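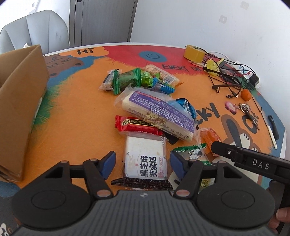 The packaged rice cake has been around longer than most of the food it shares a shelf with. Steamed cakes made from ground rice were sold by weight at markets long before anyone thought to seal them one at a time. The single-serve version changed who buys them and when. A white square cake in clear wrapping, with 黑芝麻米糕 (black sesame rice cake) printed on it in large black characters, can sit on a table with a cartoon cloth on it and be breakfast, dessert or something to hand a child at four in the afternoon. The wrapper doesn't say which. That loose place in the day is a large part of why small bakeries have moved into the business over the past few years, and why some of them have done well at it.

Prekora is one that has. The company started as a wholesale bakery supplying bread to lunch counters, and it still bakes bread two mornings a week. The rest of its time goes to rice. It works out of a low brick building on Bravier Street, between a tile showroom and a shop that repairs sewing machines. The first steamer was bought used in August, and for the first month the cakes came out gummy in the middle and had to be thrown away. The trouble was the flour. Rice flour ground dry behaves differently from flour ground with water, and the bakery had ordered the wrong kind.

Wet milling is slower. The rice is soaked overnight, ground with the water still in it, then pressed until it holds together when squeezed and breaks apart when rubbed. It is pushed through a sieve straight into the molds. Pack it down and the cake turns dense. Leave it alone and the steam can get through, which gives the soft, slightly crumbly texture that people who grew up with rice cakes look for. People who didn't grow up with them often say the first one tastes plain. Many buy a second.

Sesame raises its own problems. The black seeds have to be toasted to taste like anything, and toasted seeds are full of oil that goes stale once they are ground. Prekora toasts and grinds on the same day it steams. Larger producers tend to buy sesame already ground. It costs less, and there is a bitterness at the end of the bite if it has been stored too long. A shopper can check by smelling the cake right after opening it. Fresh sesame smells like roasted nuts. Old sesame smells a little like paint.

Most of these cakes are sold within a few miles of where they are made. The Ansari market, on the east side, is the exception. It has a whole aisle of them, and its stock comes from as far as two states away. There are red bean cakes, pumpkin cakes, cakes with dates pressed into the top and cakes with nothing in them at all. The plain ones sell out first on weekends. Regular customers take them home and eat them with whatever they already have, such as peanut butter, salted egg or last night's pork.

Shelf life decides almost everything else. A steamed rice cake with no preservatives is at its best for one day and acceptable for 3 if it is wrapped tightly. After that the starch hardens and the cake goes chalky. Refrigeration makes this worse. Freezing works well, provided the cake goes in while it is fresh and is steamed again straight from the freezer. A microwave will do if the cake is covered with a damp paper towel, though the edges tend to get tough.

Price is the other limit. Prekora sells a box of its cakes to stores at a margin it describes as thin, and the wrapping is a bigger share of the cost than the rice. Cultar, a packaging supplier that serves many of the small bakeries in the area, raised its film prices twice last year. Two bakeries went back to selling cakes loose in trays, covered with a cloth, the way it was done before. Their customers bring their own containers. One of the two now closes at noon, when the trays are empty, and has no plans to buy a second steamer.

Prekora does have plans. It has rented the back half of the tile showroom and wants a new steamer running there by August, along with a second mill. Bread will drop to one morning a week.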